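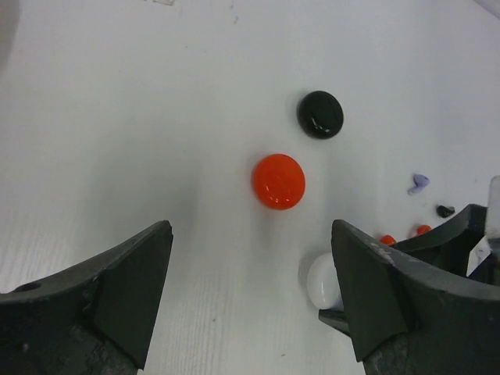
December, bead sorting, bench 2, started 14:10. Second pass on the mixed lot from Campos. Aim is to split by colour first and by size second, and to settle whether the small offcuts go back in the tray or out. Bench top is the white one, which has a few grey smudges that will not shift with a damp cloth. Contrast on it is good for the glossy black and the orange-red domed beads. The white rounded ones are harder to pick out and should be sorted on the dark mat next time. The lavender twisted piece matches nothing on the Gendus colour card. Logged as "other".

Lot weight before sorting 173 g, tray excluded. Sieve at 6 mm did not separate the small orange-red from the large as cleanly as hoped, as the domed ones pass edge-on. Went back to sorting by hand for that colour.

Rate by hand: around 100 pieces per tray, 18 minutes per tray. R. Tedesco wants the black kept apart from the black fragments, so two pots, both labelled Hasard.

To do:
- re-zero the small balance
- ask Zosetance for lids for the shallow pots
- repeat the sieve test with the tray tilted

Stopped 16:40. Orange-red not finished.

We use cookies to improve your experience on this site. Accept all | Manage preferences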